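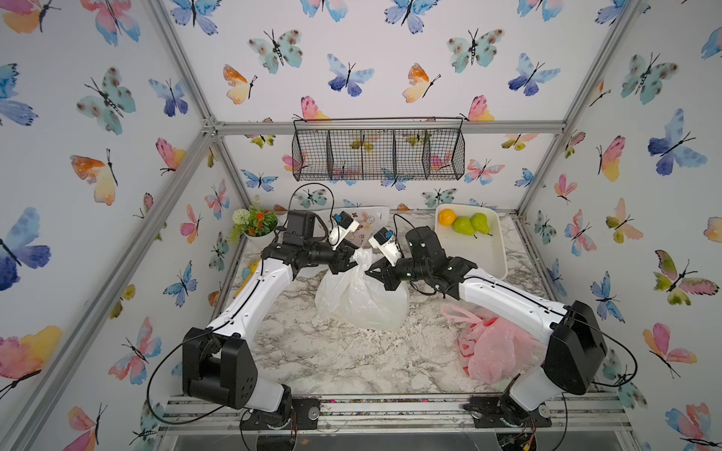
Two arms at last! If you've been following along since the spring you'll know the left one has been bolted to the front rail for months, waving at nothing, while I saved up and tinkered and swore at connectors. The right one went on in November, and I have barely cooked a proper dinner since.

For anyone new: I'm building a two-armed tabletop setup in the Plotthorpe workshop, which is a shared space with a good chop saw, a terrible kettle and a lot of people who are generous with their time. The goal is to get the pair of them doing small grocery jobs. Picking up fruit, putting fruit down somewhere else, opening a bag. That last one is the reason I wanted a second arm in the first place, and it's where all my evenings are going.

First, the frame. It's silver aluminum extrusion all the way round, and I would build it that way again tomorrow. Both arms sit on black mounting plates on the same front rail, so when I need to change the spacing I loosen the bolts, slide, and tighten. I've moved the right arm 5 times already (the rail has the scuffs to prove it). Kacper Dudek helped me square the whole thing up, and he was far pickier than I would have been. He made me take one corner apart and do it over. He was right, the basket crossbar had been sitting crooked and I'd stopped seeing it.

Then the walls. Every wall has butterfly wallpaper on it, big watercolor ones in blue and teal and pink, and I love it so much. Wing-yan Ng had most of a roll left over from her hallway and offered it to me for nothing. I'd been planning on plain gray. It took a whole evening and a lot of smoothing with an old library card, and there's one bubble on the inside that I've decided to live with. The marble-patterned countertop was the offcut that happened to fit. Put together it looks like a very fancy tea room for robots – I'm keeping it.

OK, bags. Plastic bags are so much harder than fruit! A pear is a pear. You close the gripper on it and it stays the shape it was. A thin white bag folds up under the fingers, slides off to one side, and comes back down in a completely different heap, so whatever you worked out on the last try is no use on the next one.

The plan goes like this. One arm takes hold of the gathered top and lifts a little. The other comes in close and pinches a second bit of plastic. Then they move apart slowly and the mouth of the bag opens up between them. On paper that's 2 grabs and a pull. In practice the two grippers have to work practically nose to nose, and for the first week I was terrified of knocking them together. I ended up adding a rule in the software that slows both arms to a crawl once the hands get near each other. Now I can stand there with a coffee instead of hovering over the off switch.

I've got a score sheet going. The best run so far is 25 clean opens out of 100 tries, and I was thrilled with that, because the run before was so bad I didn't finish it. The pink bag does worse than the white one. Its handles curl over and the fingers get hold of a handle when they should be going for the rim. Ngan-ling Chiang thinks I should train on handles on purpose and treat them as the easy place to grab, and the more I think about it the more I like the idea.

The wrist camera has been a huge help. It's a boxy thing and it does limit how far that wrist can tip before I start worrying about it, but seeing the plastic from right above the fingers makes such a difference. I'd like to try a slimmer mount.

Cables are the part I'm least proud of. They loop and dangle off both arms toward the rail, and I keep promising to clip them down properly. Melur Lau printed me a handful of little clips that snap onto the links and they're sitting in a jar on my bench, so I have no excuse left.

Next up is fruit into an open bag, starting with the orange. Pears after that, stems and all. If anyone has a good trick for getting a gripper to let go of clingy plastic, please leave it in the comments – I've tried opening wider and I've tried a little shake, and the shake is winning so far.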